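Workshop notebook - Samley bench, January

Spent the morning on the equipment plan. Writing down where it has got to so that whoever picks up the order forms doesn't have to go through my emails.

The money first. The equipment line has not changed since the autumn, so anything over the two arms has to come out of the bench budget or wait until the new year opens in April. I had hoped to move some of the travel money across. Asked, and the answer was no.

Arms. We are still set on two of the same model. I looked again at one large arm with a longer reach and it doesn't help, as half of what we want to do is passing and holding, and one arm can't hold a part for itself. Kasham and Hirnska have both quoted. Kasham is cheaper on the arm but charges separately for the controller cable, the mounting plate and the first year of support. Hirnska puts all of that in one price. Once I had added everything up on the same sheet the gap was small enough that delivery time matters more. Hirnska say nine weeks, Kasham won't commit until they have a purchase order.

Grippers. Parallel two-finger for the first round. Kasham's own gripper came in at 1591 each with fingers, Hirnska's at 1495 without. Fingers we can print, and will end up printing anyway once we know what the parts are like. Need to ask Hirnska whether the gripper warranty still stands if we fit our own. Last time with a different supplier it did not, and that cost us a month of arguing.

Spares: one set of finger pads, one wrist cable per arm. Wrist cables went twice on the old rig. Put these on the same order or we will pay carriage again.

Bases. This is the part I had underestimated. The arms need to be bolted to something that won't shift, and the present benches are too light. Yupanqui make a steel plate that goes under a wooden top and spreads the load. Asked them for a price on a pair. If it is silly money we could have the plates cut locally and drill them ourselves, but then we own the drilling mistakes.

Sensing. Leaving wrist cameras off the first order. We have to cost the brackets and the extra computer at the same time or the figure means nothing. I have put it down as a separate line, marked for April.

Layout, which decides the table we buy. I have been using the simulator for this instead of tape on the floor. Two arms, a wooden table, the big blue-grey box in the middle and the small brown cube on top of it. The box is deliberately bulky. If both arms can work over the top of that, they can work over anything on the current job list. So far I have tried the second arm's base in three places along the back.
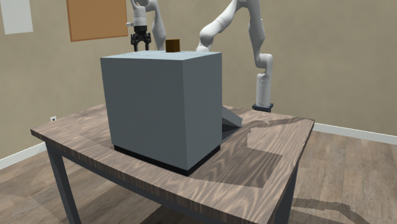
With the base over at the far right the second arm has to go up and over before it comes down at the back of the box, and the first one is reaching for much the same patch. Fine for a handover, tight for anything else. I want to try a table with more depth before we settle, and also turn the box so the chute faces the long side, as parts coming out of it want a tray and I have left no space for one.

What that does to the budget: the deeper table is a stock size from the same people who did the store room shelving, so it is a small extra. It does mean the Samley bench has to move towards the door and the socket on that wall will need an extension run properly, in trunking. Estates will charge for that. Put it in as a line now, even as a guess, so it doesn't come as a surprise.

To do:
Hirnska - warranty with our own fingers, and whether nine weeks is from order or from deposit
Kasham - a quote with cable, plate and support in one figure
Yupanqui - price and weight per plate
Estates - trunking
Rerun the layout with the deeper table, box turned, second base nearer the middle

Order form is in the shared folder, half filled in. Please don't send it until the warranty reply is back.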